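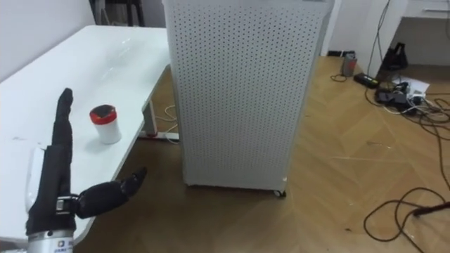 Posted by greer_cairns, 5th September, in Home Office & Small Rooms

Glossy white tables – does anyone still like theirs after a year?

I'm setting up the small room at the back and I keep going round in circles over the table. Everybody seems to love white gloss in the store. I'm less sure. You get every light in the ceiling bouncing back up at you off the top, and I already squint at a screen all day.

The other thing is the tall white unit with all the little holes. I've got it standing right behind the edge of the table and my sister says I'm choking it. If it's an air purifier it wants space, she says. I say it has holes all over that side, so how much space can it want? Opinions please, but only from people who've lived with this stuff. I've read enough store reviews to last me.

Prusitz13 wrote:
Gloss is fine if you like wiping. I had a white gloss Boroda for three years and it looked great for the first hour of every day. Fingerprints, mug rings, dust. Went matte and never looked back.

ayten_d wrote:
I don't buy the mug ring thing. Mine has coffee on it daily and a damp cloth takes it off. What did you have in that mug, paint?

Prusitz13 wrote:
Turkish coffee, left overnight. I'm not saying it was smart.

Melahat Ş. wrote:
Your sister is right about the purifier. Pull it out from the table. Mine was jammed beside a bookcase from the spring until July and the filter light came on way early. Moved it, new filter, no trouble.

greer_cairns wrote:
Could be the new filter did that and not the move, though? You changed two things at once.

Melahat Ş. wrote:
Could be. I still wouldn't put furniture against it. What does the manual say?

greer_cairns wrote:
The manual says "allow adequate clearance." Adequate. Thanks a lot, Plistonham.

Aslı Erdem wrote:
It has a caster on it, so roll it out when it's running and roll it back when you need the floor. I don't see why this has to be a permanent decision. I'd worry more about that thin white cable looped under the table. You'll catch a chair leg or your foot in it. Stick it up under the tabletop with clips.

ayten_d wrote:
Clips fall off. Every kind I've tried. Use a tray that screws in.

Aslı Erdem wrote:
Screws into a tabletop you might be sending back? Come on.

ayten_d wrote:
Fair. Hook and loop tape then, but clean the underside first or it'll drop within the week.

eylul_e wrote:
I like the bit of red, for what it's worth. The rim on the lid of the little white cup, and then the red down at the foot of the table leg. Did you plan that or is it luck?

greer_cairns wrote:
Luck. I'm not a person who matches a cup to a table leg.

eylul_e wrote:
Well, keep it. An all-white room gets like a dentist's after a while.

Prusitz13 wrote:
Back to the table. What are they charging for it? If it's over 200 I'd want to see the underside and the edges before I said yes. Gloss chips at the corners first, and that front corner sticks out right where you'd walk into it.

greer_cairns wrote:
Under 200, but not by much. No chips so far. I did find the same size in matte from Çınar and it costs more, which seems backward to me. You're paying extra for less shine.

Melahat Ş. wrote:
Matte shows grease worse, by the way. They leave that out.

Prusitz13 wrote:
Mine doesn't.

Melahat Ş. wrote:
Then you don't eat at it.

greer_cairns wrote:
OK. I'm giving the gloss one until the return window closes, with a lamp off to the side and the ceiling light off. Purifier is coming out from the table, mostly to keep my sister quiet. Still not convinced it makes any difference. Aslı, which tape do you use?

Aslı Erdem wrote:
Whatever the hardware store has by the register. Get the wide one.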